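Before the Ferry Went: a talk with the maker of Mistesari

I came to this one with doubts.
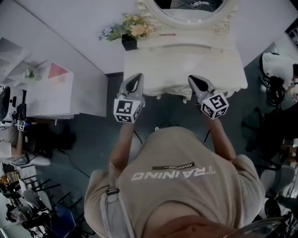

A podcast about a closed inquiry

Mistesari is a documentary series in 11 parts about the Puvstead ferry inquiry, which shut in March without publishing its findings. Its producer, who also presents it, spoke to me for two hours and asked not to be named, saying the trailer had brought enough post already.

I began with the obvious complaint. Does a story that filled one newspaper page need so many episodes? "It needed 32," she said. "We cut it." I have heard the series to the end and I would have cut it again. Part four is mostly wind and footsteps.

She is better on the paperwork. The harbour office at Nisden released up to 700 pages, many of them blacked out, and she read every one. "People kept telling me there was a cover-up," she said. "I found a lot of bad filing. I can't rule the other thing out — I just can't show it to you."

Why, then, does the trailer promise "the truth at last"? There was a pause. "I didn't write the trailer." Tsoukalas, the small company that paid for the series, did. She says she objected, though she didn't object enough to take her name off it.

We argued longest over the music. A former deckhand describes the night crossing in part six, and a cello comes in under him. I said it told me what to feel. "He heard it and liked it," she said. I'm not sure that settles anything.

A second series is planned, on a subject she wouldn't discuss. Would she make it shorter? "Probably," she said. "Ask me when I've got the tapes."

Contact us | © 2021 | Back to top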